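Start | Checklisten | Wohnen | Kontakt

Küchen-Check mit meinen Kommentaren, Ferienwohnung Clotdale

Ich gehe meine Liste im März immer einmal komplett durch, und diesmal war die kleine Küche dran!

1. Arbeitsplatte: in Ordnung. Das blaue Tuch gehört nach dem Wischen aufgehängt (ja, ich weiß, ich schreibe das jedes Mal).
2. Becher: bleiben. Ich mag die Farbe einfach so gern.
3. Abtropfgestell: steht gut, darf da bleiben.
4. Herd: Mangel! Geschirrtuch und Glaskanne müssen runter, bevor jemand Gas aufdreht.
5. Kabel der Kaffeemaschine: bitte nach hinten legen.
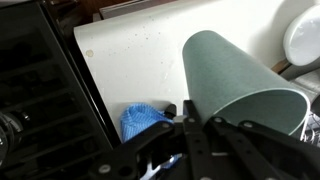
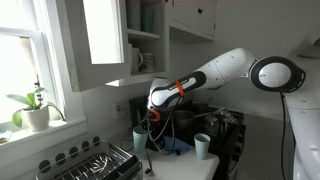
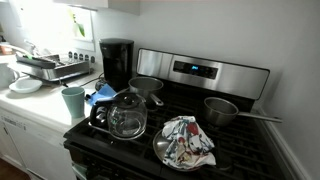
Helle Arbeitsplatte mit blauem Tuch; auf dem dritten Bild auch der Herd (Punkt 4)

6. Töpfe: Stiele nach innen drehen, der rechte ragt über den Herd hinaus.
7. Gasschlauch: geprüft, sitzt fest.
8. Rauchmelder: Testknopf gedrückt, laut genug für das ganze Haus!

Punkt 4 schaue ich mir heute Abend nochmal an.

Kategorie: Haushalt & Sicherheit
31 Mal geteilt · 2 Kommentare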